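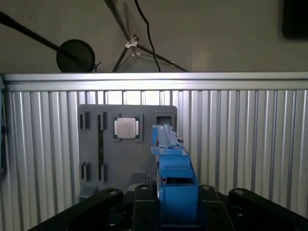 Get Involved > Research Panels > Commuter Diary Panel

Wanted: 70 people who take the bus and have opinions about it

Tirneo is looking for regular bus riders in the Ultura district to keep a travel diary through August. We already have 2,738 completed surveys telling us that people would like the bus to come more often. We suspected as much. Now we want the details.

What you'd do

Each time you ride, note when you got to the stop, when the bus did, and what you thought in between. Entries take a couple of minutes. Swearing is allowed but will be coded as "dissatisfied."

Who can apply

- Adults who ride at least four times a week
- Riders on the Farahani Road and crosstown routes especially – you know why
- People who gave up on the bus this year and now drive, grumbling

You don't need a smartphone. Paper diaries are available, and they fit in a coat pocket.

What you get

A $100 gift card once your diary is in, plus a copy of the final report, which runs long.

How to apply

Pick up a form at the Skereo Transit Center help desk before 6 p.m., or ask your driver for one at a stop, please, and not on the freeway. Questions go to Banafsheh Bahrami, panel coordinator, who rides the crosstown herself and may be late calling you back.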